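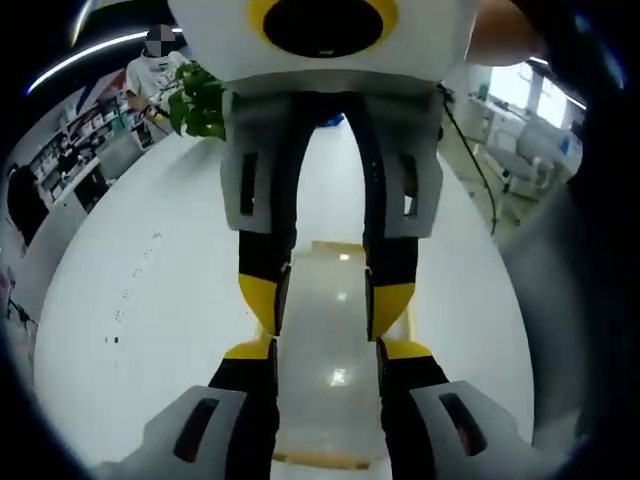 Slide 1: the big white robot from above, with a potted plant held up on the left.

We use cookies to remember your settings. Accept / Manage

Speaker notes, "Where do the examples come from?"
Carnar meetup, November

Hi everybody, thanks for coming out on a wet night. (Wait for the people at the back to find chairs.) I'm going to talk about the boring part of robot learning, the part I love, where you stand in a room and do the same thing over and over so that a model can have something to copy.

Quick show of hands, who has trained anything on data they collected themselves? Great. Now keep your hand up if you'd do it again. (Pause for laugh, if there is one.)

So at Juvex we gather demonstrations by hand. You hold the gripper, you do the task, the camera on the gripper records what it sees, and that clip becomes one example. You can teach somebody to do it before lunch. Getting them to do it well takes me closer to 2 weeks, and most of that is me asking them to slow down at the pickup.

My first big mistake was caring only about the total. I had a target of 80 good clips per task and I ran at it like a maniac, and then we trained on them and the model had learned exactly how I, personally, reach for a box when I'm in a hurry! Every approach came from the same side at the same height. Benedita Loureiro looked at the plots and asked whether I'd been standing on a piece of tape. I sort of had.

Now we change things between clips. Turn the object a little, move it closer to you, swap who's holding the gripper. We write the change down before we record, in a plain spreadsheet called Drusico (long story, ask me at the bar).

SLIDE 2. Two hands, one object. Slow down here, this is the bit people ask about. 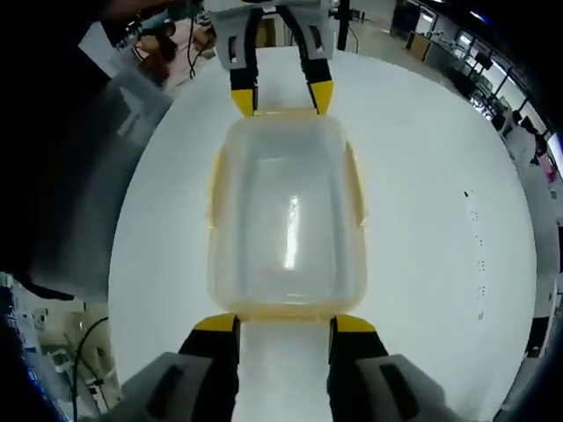

With two grippers you suddenly have two of everything to line up, and the timing is what gets you. If one side closes early, the object twists, and if one side lifts early it slides out. We lost 20 clips in one afternoon to early lifting. I still keep them, by the way. We tag them as failed and leave them out of the main training set, but they're really handy when you want to check whether your filter catches bad grasps.

Things I'd tell anyone starting:

Say "closed" out loud before you lift. It feels silly and it works great.

Clear plastic is hard. Glare moves when you move, so record it at different times of day. We had a model that was lovely at 7 in the morning and hopeless after lunch.

Watch your own clips the same day. By the next week you won't remember why you stopped halfway through one.

(If short on time skip the Tjoa story. If not, tell it, but leave out the part with the elevator.)

Last slide has my email on it. Questions! Repeat each one into the mic, they complained last time.

Comments

marlo_k: Were the failed clips tagged by hand? We tried doing it automatically and it missed half the slow slips.

Brendan Ní Mhurchú: By hand, yes, all of them. Slow slips are the worst, I have to watch those twice.

pdx_tinker: You skipped the Tjoa story and I want a refund

Contact | Copyright Juvex | Back to top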